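Werkstatt-Tipps: Wenn der Handgreifer Wäsche verliert

Beim Zusammenlegen von Kinderwäsche mit den Handgreifern hatten wir im Januar eine Störung, die uns viel Zeit gekostet hat. Der rechte Greifer hielt dünnen Stoff nur noch an der Fingerspitze, beim Anheben rutschte das Teil weg. In der Software von Skendora stand kein Fehler. Wir haben erst dort gesucht, dann am Kabel, und zuletzt an den Backen, wo die Ursache lag: Die Frontplatte saß schief, und auf der Greiffläche hatten sich Fusseln festgesetzt.

Die folgenden Punkte haben Raluca Voicu und Raghavendra Pisharody danach für alle Plätze aufgeschrieben.

Arbeitsplatz vorbereiten

Kiste nach links, Wäschestück rechts daneben, beides in Reichweite, ohne dass man sich vorbeugen muss. Zum Prüfen nur ein einziges Teil auf den Tisch legen. Die Kabel laufen an den Handgelenken nach unten und dürfen nicht unter dem Unterarm eingeklemmt werden. Beide Greifer vor dem Start offen halten.
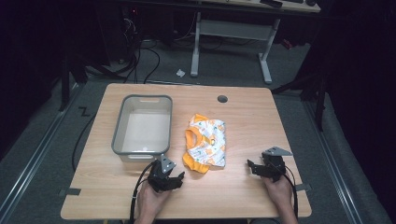

Prüfplatz mit leerer Kiste und einem Kinderteil, beide Greifer offen.

Kabel auf dem Boden kommen an die Seite. Petrică Sandu ist mit dem Fuß in einer Schlaufe hängen geblieben und hat dabei den Stecker am rechten Greifer halb herausgezogen. Verletzt hat er sich nicht, aber der Greifer fiel mitten in der Bewegung aus. Wer so etwas bemerkt: Greifer ablegen, Strom aus, erst dann den Stecker anfassen. Nicht im Betrieb nachdrücken.

Backen prüfen

1. Strom ausschalten. Finger gehören nie zwischen die Backen, solange der Greifer Spannung hat. Anitha Thampi hat sich dabei die Daumenkuppe gequetscht, als der Greifer wieder anlief.

2. Die Innenflächen gegen das Licht halten. Staub sieht man auf den dunklen Flächen gut. Mit einem trockenen Mikrofasertuch abwischen. Spiritus haben wir einmal probiert, danach war die Fläche stellenweise glatt und hielt noch schlechter.

3. Den Übergang zwischen Frontplatte und Block mit dem Fingernagel abfahren. Bleibt der Nagel auf einer Seite hängen, sitzt die Platte schief. Schrauben lösen, Platte neu ansetzen, abwechselnd anziehen.

4. Die Arme leicht seitlich bewegen. Spürt man Spiel, den Greifer weglegen und melden.
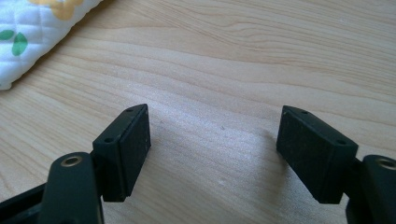 Backen über der Tischplatte, Blick auf Innenflächen und messingfarbene Einsätze.

Probegriff

Für den Probegriff nehmen wir zuerst etwas Dickes, etwa einen gesteppten Stoff, danach ein dünnes Hemdchen. Dicker Stoff verzeiht eine schiefe Backe, deshalb ist uns der Fehler so lange entgangen. Hält das dünne Teil bei vier Versuchen hintereinander, ist der Greifer wieder frei. Rutscht es auch nur einmal, zurück zu Punkt 2.

Wie oft?

Nach 300 Griffen wird gewischt, bei Frottee und Fleece früher. Die Schrauben kontrolliert Bianca Ghiță alle zwei Wochen. Ersatzplatten liegen in der Schublade mit der Aufschrift Fater, bitte immer paarweise tauschen. Eine neue und eine abgenutzte Platte zusammen greifen ungleich, und der Stoff dreht sich beim Anheben weg.

Stand: 2023-11-20. Defekte Greifer bitte mit Zettel ins Fach bei Karnton legen, nicht zurück an den Platz.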